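索斯维尔旧物交换节收官，1,405件物品找到新主人

2021年5月21日　索斯维尔（Sosville）社区消息

今年的旧物交换节真是热闹！短短几天里，格罗斯卡（Grosska）街区的老礼堂收到居民送来的旧书、茶具、台灯、童车和各式小零件，最后有1,405件被人领走，比上一届的1,333件又多了一截。

活动发起人钱燕玲说，最抢手的是厨房用品，一套搪瓷锅刚摆上桌就有三家人同时看中，最后靠猜拳定了归属，大家笑成一团。修理角也从早忙到晚，电水壶、收音机、缝纫机排着队等“看诊”，共登记了146件。

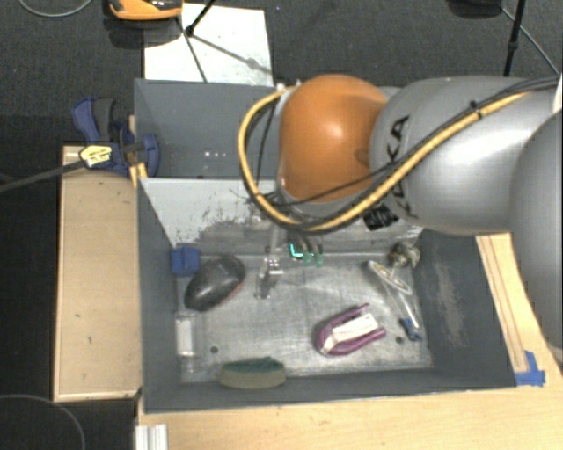 没带东西来，也能领走物品吗？
可以领，每人每天限三件，在门口签个名就行；大件家具需要提前一天预约。

来自德伦德洛（Drendlow）的梅卢尔·瓦蒂梅纳（Melur Wattimena）带着女儿来了两趟，换到一副国际象棋和一盏绿罩台灯。“孩子回家路上就把棋盘摆在腿上了，”他说，“我自己小时候也有过一副差不多的，看见它特别高兴！”

今年还新添了11场小课堂，教补衣服、磨刀、给自行车换内胎，场场坐满，补衣课还临时加了一排椅子。没领完的书已送往街区阅览室，居民随时可以去翻看。

下一届定在10月，地点仍是老礼堂，修理角会多摆两张工作台。想开课的居民现在就可以到礼堂门厅登记，会补藤椅的师傅尤其受欢迎。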